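Cartons and wrapping paper: which bin, and do I have to flatten everything?

Posted in Household & Recycling

Cornel Tănase

We moved to Gondville in April and I still can't get a straight answer about paper and card. At our last address everything dry went in one bag and the council sorted it. At the new place we have a recycling bin outside, a general bin outside, and one round bin indoors next to the table where we open parcels, wrap presents and generally make a mess.

The indoor bin is the problem. It has a black liner in it and everything goes in together: cartons, bits of tissue, coloured paper, receipts, tape. When it's full I'm left picking through it to get the card back out, and by then someone has put a teabag on top. Last collection our recycling was left behind with a sticker on it saying "contaminated" and nothing else, so I don't know which item did it.

I have three things I'd like to know.

Does printed card (the shiny sort, with red ink all over it) count as ordinary card?

Is coloured wrapping or tissue paper all right, or does it have to go in general waste?

Do people really flatten every box, or only the big ones? A large carton fills a small bin on its own, so I can see the point there, but I'm less sure about toothpaste boxes. 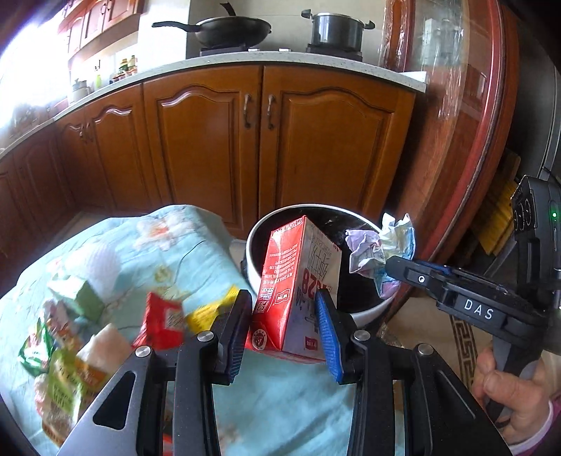
I'd also be glad to hear how other people arrange it indoors. We don't have a utility room and the kitchen is narrow, so a row of four bins isn't going to happen. The table is right by the kitchen cupboards with a cloth on it, and whatever I put beside it will be on show. My wife would prefer one bin. I would prefer not to get another sticker.

Cheuk-hei Liao

I had the same sticker two years ago when I lived on the Rocha estate. I rang up and asked, and in my case it was the black sack. I'd been tying up the liner and putting the whole thing in the recycling, and the crew won't take a black sack because they can't see what's in it. If you are doing that, stop doing it and you may find the problem goes away. Everything should go in loose.

On your other points:

Printed card is fine. The ink makes no difference. If there's a plastic window, tear it out. If there is a plastic tray or a bag inside, take that out too. A bit of tape left on is normally accepted but I pull off the long strips.

Wrapping paper depends on what it's made of. Crumple it in your hand and let go. If it stays crumpled it's most likely paper and can go in. If it springs open again it probably has plastic in it. Anything with glitter or foil goes in general waste whatever it does when you let go. Plain tissue paper passes the crumple test, but some councils don't want it at all because the fibres are too short to be worth much. Check yours for that one.

Flattening: I do all of them except the very small ones. Open both ends, push the sides together and it folds along the creases it already has. If an end is glued, run a butter knife under the flap. Big cartons I flatten and stand on end behind the bin until I go outside.

Indoors, keep your round bin for rubbish and put something narrow beside it for paper and card, with no liner. I use a magazine rack from Miller in the high street, 12 pounds in the sale. A stiff paper carrier does the same job and when it wears out it goes in the recycling as well.

LititbridgeLodger

just burn the paper

Gill_at_33

Please don't burn it, particularly the coloured sort. It floats up the chimney while it's still alight and it can set off the soot.

To add to what Cheuk-hei wrote, food is the other common cause of stickers. The leaflet we had in Lititbridge said card with grease or food stuck to it is refused, so pizza boxes are out unless you tear off the clean lid. A teabag on a pile of card would probably be enough if it had soaked through. I keep the lidded caddy on the worktop for that reason and it cut down on what went into the other bin.

I don't agree about leaving small boxes whole. They take up far more space than you'd think and when our bin is full to the top the lid blows open and the card gets rained on. Wet card was refused on our street last winter. I flatten the lot, toothpaste boxes included. It's a minute's work if you do them as you go and a nuisance if you save them up.

If you have a lot after a birthday, keep one big carton open and pack the flat ones into it upright, like records. Then carry the carton out and tip it. Our council lets you leave one extra box of card beside the bin, but it has to be no bigger than the bin and not tied with plastic string.

Cornel Tănase

Thank you both. It was the black sack. I had been tying it up and putting it straight in. I've put a paper carrier next to the table for now and will look at the magazine racks. I asked the council about tissue paper and they said general waste.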